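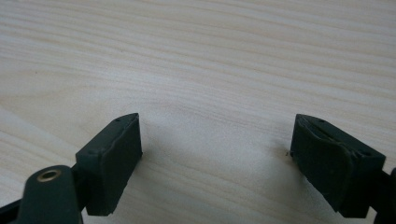
Bare tabletop, wood grain

From: Maja Stępień
To: Flitevside owners list
Date: 18 October 2019
Subject: Re: starter clicks, won't crank

Hi Jolanta and everyone,

Jolanta Nowicki wrote:
> Mine has started doing the single click thing again. Battery is
> new since June, lights are bright, and I get one click from
> under the hood and then nothing. Third or fourth try it cranks
> fine. Is that the starter or the relay? The diagram in the
> Vurkura manual shows two wires going to the solenoid and I
> can only find one.

Oh boy, I had this exact thing on my old wagon and I chased it for 51 days (my husband kept a tally on the garage calendar, very supportive of him). I bought a relay, then I bought another relay, and the trouble was the ground strap between the engine and the body! It looked perfect from the top and was green fuzz underneath.

About your missing wire - the Vurkura diagram covers both engines on one page, and the smaller one only has the single thin wire plus the fat battery cable. So you probably aren't missing anything. Look for the little 2 in a circle next to the drawing, that's the note for the small engine.

Before you spend money I'd go in this order:

1. Take the negative cable off the battery, then undo both ends of the ground strap and clean them till they shine. Put everything back good and tight.

2. Swap the starter relay with the horn relay if yours match (check the numbers on top, mine did). If it cranks every time after that, you need a relay. 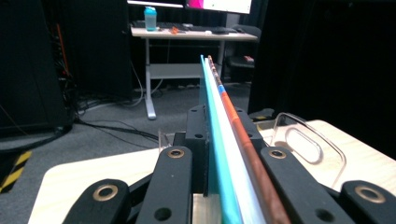 3. Have somebody hold the key while you put a meter on the thin wire at the solenoid. Park or neutral, brake on, hands away from the belts! If you get full voltage there and only a click, it's the starter.

Girkura has rebuilt ones for 30 bucks plus the core, and I'm 5 minutes from their counter if you want me to pick one up.

Let us know what you find!

Maja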